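Small Parts Drawers: Setting Them Up and Keeping Them Usable

Screws, picture hooks, fuses and spare shelf pins do better in a cabinet with clear drawers than in jars. You can check the contents from the front and leave the lid hunting to someone else. Before you buy one, gather everything from the kitchen drawer, the toolbox and the windowsill, and sort it on a table.

Throw out bent nails, stripped screws and keys that fit nothing. Put what is left into piles by use. Hanging pictures is one pile, plumbing washers another. Sorting by exact size can wait until you own 800 screws.

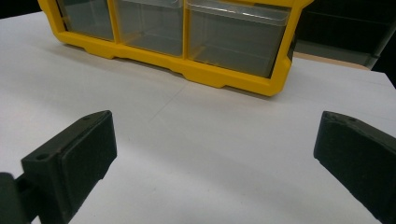
Storage and Organizing

Clear fronts help, but gray or smoky plastic hides small dark parts. Tape one sample of the contents to the front of each drawer, or write a label with the size on it. Masking tape comes off easily when the contents change.

Put heavy items in the bottom row. Fill drawers no more than two thirds, or parts will spill over the back and jam the runners.

Wash drawers in warm water with a little dish soap. Skip the dishwasher, as thin plastic can warp. Let them dry fully before any steel goes back in.

If a drawer sticks, take it out and wipe the divider walls with a dry cloth. A rub of candle wax along the bottom edges usually frees it.

Go through the cabinet once a year. December works well, when the hooks and spare bulbs are out anyway.

Last updated 28 September 2025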